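This site uses cookies to remember your preferences. By continuing to browse, you accept our cookie policy.

Posted in: Play Materials and Learning Resources > Sorting and Matching

Replacement pieces and storage for a shape-sorting board

Felatora Early Learning Room
11 September 2019

Our center maintains a lending collection of play materials for enrolled families. In February we added a one-piece shape-sorting board, red-orange, with 11 recessed holes. It is a thick, flat slab and is used lying flat. The board was donated without its box, and there is no maker's name on it.

Two of the loose pieces have not been returned. We would appreciate advice on the following points. First, is it acceptable to lend the board with an incomplete set, or should it be withdrawn until replacements are found? Second, how should the pieces be stored so that staff can confirm the set at check-in? The board is used mainly by children aged two to four, and up to 300 loans pass through our desk in a year, so the procedure must be short.

We have already tried pieces from another sorter in our collection. Several looked correct but would not pass through the openings.

Poirier Toy Library

An incomplete board may still be lent, provided that the record states which pieces are missing and the family is informed at the desk. Our own policy is to withdraw a sorter only when fewer than seven pieces remain.

With regard to replacements, we advise against matching by eye. Place the board on a sheet of paper, trace the inside of each empty hole with a sharp pencil, and measure the tracing at its widest and narrowest points. A piece should be slightly smaller than its opening on all sides. Please note that the outline of the end that enters the hole is the one that matters. A piece may have a different profile higher up, and staff often set aside the correct piece for this reason.
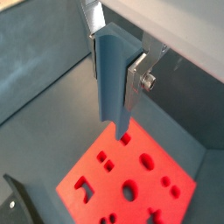 Blue piece with a narrow lower stem, held upright over an opening in the upper part of the board.

Pieces of this type should be tested stem first and held upright. If the piece is tilted, the tip may catch on the rim and give the impression that it does not fit. Staff who are checking a set should try every hole once before recording a piece as foreign to the board.

For storage, we use a drawstring bag fastened to the board with a tag. The tag carries the tracing described above, reduced to card size. At check-in the pieces are laid on the tracing - this takes very little time and does not depend on the memory of the person at the desk.

Any homemade replacement should be examined under the small-parts rules that apply in your area before it is lent to children under three.

Jovska Family Services

We agree with the reply from Poirier concerning the tag. Our pieces are kept in a clear zippered pouch, as the drawstring bags were being returned empty.

It may also be worth writing to the families who borrowed the board most recently. We sent a short notice of this kind and received one piece back, together with a puzzle knob belonging to a different item.

Haleck

Ours is green and has fewer holes, but the pieces are sometimes sold in mixed lots at resale shops. Take the tracing with you.

Subscribe to our newsletter for new topics in this category. You may unsubscribe at any time.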